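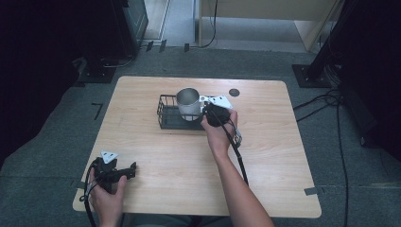 Most of what goes wrong in a demonstration set goes wrong before any training starts, according to Gonzalo Sotomayor, and the loss curve will not show it. A policy trained on poorly aligned hand trajectories converges like any other. It then closes its jaws slightly to one side of the object, every time.

Sotomayor and Sibusiso Pretorius spent most of a year at the Hurnska lab in Grurbridge on one narrow question: how much of the error in a policy learned from hand-held grippers comes from the tracking of the grippers, and how much from the person holding them. Their report went out in October.

The method is plain. An operator holds a gripper in each hand and performs a short task, such as taking a metal cup out of a wire basket. A marker plate on each gripper gives its pose. The poses and jaw openings are logged and later replayed on a two-arm robot with the same jaws.

"We used 500 demonstrations per condition," Pretorius says. "The conditions differed in one thing, which was how the marker-to-jaw transform was obtained. Either it came from the drawing, or it was measured on the assembled gripper at the start of each session."

The difference was larger than either of them had predicted. With the transform from the drawing, the replayed jaw tip was off by nearly 4 millimeters at the moment of closing. With the measured transform it was off by 2. On a cup standing in the open, both were good enough. On a cup standing inside a basket, only the second was, as the outer jaw has to pass between the cup and the mesh.

"People read the first number and say the drawing was wrong," Sotomayor says. "The drawing was fine. The plate is held by screws, the screws have clearance, and the plate gets taken off and put back. I would expect the same from anyone's hardware."

Pretorius is more interested in the remaining 2 millimeters. He attributes part of it to timing - the pose stream and the jaw encoder run on separate clocks - and part to the operators. A person corrects late, in the last few centimeters, and does so quickly. Smoothing the trajectory removes that correction along with the noise.

"We had a filter in the pipeline that had been there since the first version," he says. "It made the plots look good. When I took it out, the replay got rougher and the grasps got better."

The filter is still used for the approach phase. It is switched off once the jaws are within 100 millimeters of the object, a threshold Pretorius describes as chosen by hand and not tuned.

Neither author claims the result carries over to other tasks. Every object was rigid, the table stayed in one place relative to floor tape, and two operators recorded everything. Wilson Montoya, who reviewed the draft, asked for a third operator and for a soft object. The third operator has been recorded. The soft object has not.

"A sponge gives you no clean moment of contact," Sotomayor says. "I don't yet know what I would measure against."

The session calibration adds a few minutes before recording and needs a fixture with a conical seat, into which the closed jaw tip is placed and rotated. Drawings of the fixture are in the appendix to the report, together with the replay logs for both conditions.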